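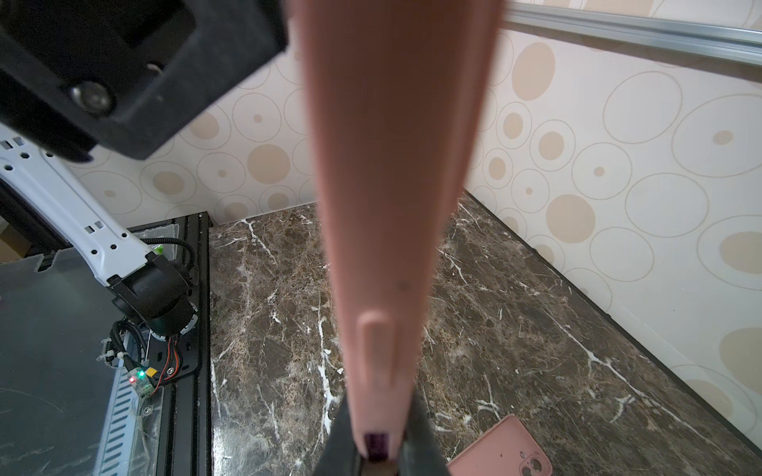
Relatório de andamento: encomenda e estreia do quarteto de Woo-jin Gil

Período: até o fim de setembro
Destinatário: Fundo Grostell para a Música Nova

1. Composição

Woo-jin Gil entregou 4 dos 5 movimentos do quarteto de cordas. O último está em rascunho e chega aos músicos em outubro. A duração prevista subiu um pouco em relação à proposta, por causa do terceiro movimento, que ganhou uma seção lenta para viola e violoncelo. O compositor pediu para manter o título provisório, "Braludbridge", até terminar a revisão.

2. Ensaios

O Quarteto Emeck leu os dois primeiros movimentos numa quarta-feira, com o compositor presente. Foram corrigidas indicações de arco e duas passagens em harmônicos que o segundo violino considerou inexecutáveis no andamento escrito. A leitura do terceiro e do quarto ficou para o próximo período.

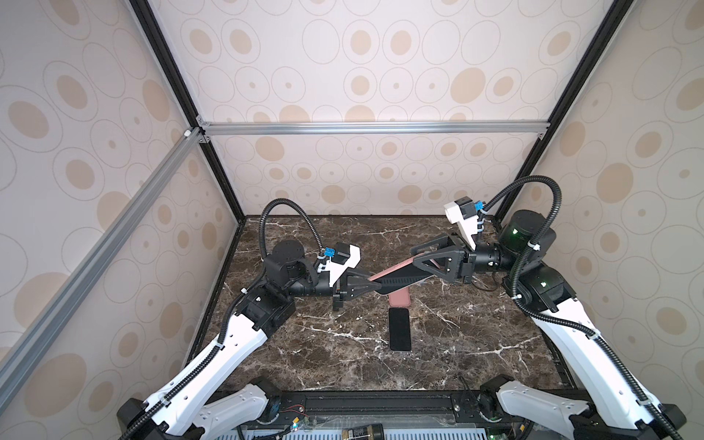 As partes corrigidas já foram redistribuídas. Falta acertar as viradas de página do violoncelo no segundo movimento, que continuam ruins.

3. Edição

A editora Jeon fará a partitura e as partes. A primeira prova veio com erros de numeração de compassos a partir da letra F e foi devolvida. O contrato de edição está assinado; o de gravação ainda não.

4. Despesas

Cópia e impressão de partes: 2.542 reais, dentro do previsto. Transporte dos músicos: 205 reais acima do orçado. Pedimos autorização para cobrir a diferença com a rubrica de divulgação, ainda sem uso.

5. Próximo período

Entrega do último movimento, segunda prova da editora e confirmação da sala para a estreia. Temos duas opções em negociação e preferimos a menor, pela acústica. A nota de programa será escrita pelo próprio compositor e enviada ao Fundo antes de ir para a gráfica.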